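Flakex: a word list for people who keep sourdough notes

README, June edition

Hello, and thanks for downloading this. Flakex is a small collection of baking notes, 556 entries long, which I've typed up from my own kitchen notebooks and tidied into one plain table. It started life as a way of settling an argument with myself over whether my loaves were better in the old flat or the new one (the old one, annoyingly), and it grew from there. If you like bread, or you like messy real-life tables to practise on, help yourself.

What's in the download

There are three files. The main one is flakex_bakes.csv, with one row for each bake. Then there's flakex_words.csv, the list of every describing word I used for crust and crumb, with a short note on what I meant by it. The last is notes.txt, where I've put the odds and ends that wouldn't fit in a column, such as the fortnight when the oven door wouldn't shut properly.

The columns in the main file

bake_id: a plain running number. It follows the order of the notebooks, so it's nearly in date order but not quite, as I had two notebooks on the go for a while.

flour: whatever I wrote down at the time. Mostly "strong white", "wholemeal", "rye" or some mixture. Where I wrote "the usual", I've changed it to strong white, and I'm as sure as I can be that it's right.

water_pct: water as a share of the flour weight, where flour is 100. Bakers do it this way and it feels odd for the first week, then you can't go back. Anything I measured by the mug has been left blank.

starter_age: hours since the last feed. Please don't trust this to the half hour. I was often guessing in my dressing gown.

proof_hours: time in the tin or basket before it went in the oven. Overnight ones are worked out from when I went to bed and when I got up, so a few are a bit generous!

oven_c: what the dial said, in Celsius. Not what the oven was really doing, which is another matter. I bought a thermometer to hang inside it fairly late on, and it read 10 degrees under the dial nearly every time. I've left the dial figures alone so that old and new rows match.

crust and crumb: one or two words each, from the word list.

score: my mark out of 10, given the same day, usually with butter on my chin.

How I typed it up

All by hand, over a good many evenings. I did try scanning the pages first, but my sevens look like ones and there's flour paste all over the first notebook, so that idea didn't last. I typed each page, went and made a cup of tea, then came back and read it through against the paper. After that I picked out 100 rows with a random number list and checked those again from scratch. I found 9 slips, most of them in proof_hours, and fixed them. There will be more hiding in the rest, so if you spot a loaf that proved for 90 hours, do let me know.

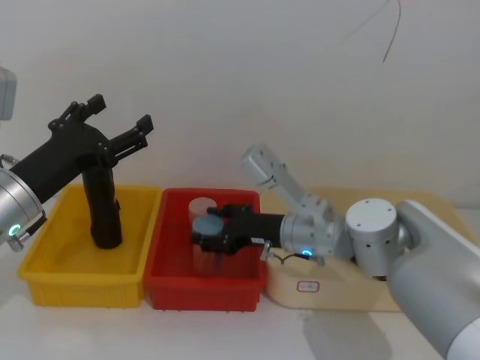 The spelling of the describing words took longer than the numbers did. I'd written "blistery", "blistered" and "blisters" on different days for the very same crust, and I'm afraid there was also "bubbly on top". Those are all "blistered" now. I kept "chewy" and "leathery" apart, as I think I meant different things by them (one is nice and the other isn't). "Gummy" is always about the crumb. "Shattery" is my own word and I'm keeping it: it's the crust that goes all over the worktop when you cut it.

A word about Stellutix and Fliltel

You'll see these two names in the starter column, so I'd better explain. They're my starters. Stellutix is the older one, fed on white flour, quick and rather sour. Fliltel is the rye one, slow to get going but very steady once it does, and it lives at the back of the fridge for weeks without complaint. I named them when I was very tired. A handful of rows say "both", where I had a spoonful of each left over and chucked it all in.

There's also a recipe column, and the one called Seneviratne is named after the bakery round the corner from my old flat. It closed before I moved. It's not their recipe, just my best go at a loaf I used to buy there, with toasted seeds and a dark, sticky crust. I never got it quite right, but the later rows are close, and they're the ones I'd look at first if you're here for something to eat and not for the table.

Things to watch out for

The scores creep up. Some of that is me getting better, I hope, but I think I also got kinder. Early on I'd give a perfectly good loaf a five for having a wonky top, and these days it'd be a seven and I'd be pleased with it.

Bad loaves are thin on the ground, too. If something went straight in the bin I was often too cross to write it down, so please don't use this to work out how often sourdough goes wrong. The true answer is a lot more than it looks.

It's all one kitchen and one pair of hands. Well, two kitchens, with the move falling a little before the halfway mark. The place column says "old" or "new". The new kitchen is colder and has a draughty window, and you can see proof_hours jump when the rows change over. I was quite chuffed when that showed up on a chart!

Blank means I didn't write it down. Zero only ever means zero.

Using it

Do what you like with it. Teach with it, plot it, bake from it, pull it apart. A mention would be lovely if you put something online, and if you make a changed version, please give it a new name so people don't mix the two up.

The files are plain UTF-8 with commas between the columns. Any notes with a comma in them are wrapped in double quotes, and they opened fine in both of the spreadsheet programs I've got.

Still to do

I want to add the weather, or at least the room temperature, for the newer rows. There's a third notebook half full of rolls and flatbreads, which I may type up as a separate file when the evenings draw in. And I need to go back over the word list, where "tight" and "close" are still both in there for crumb and I can't for the life of me remember the difference.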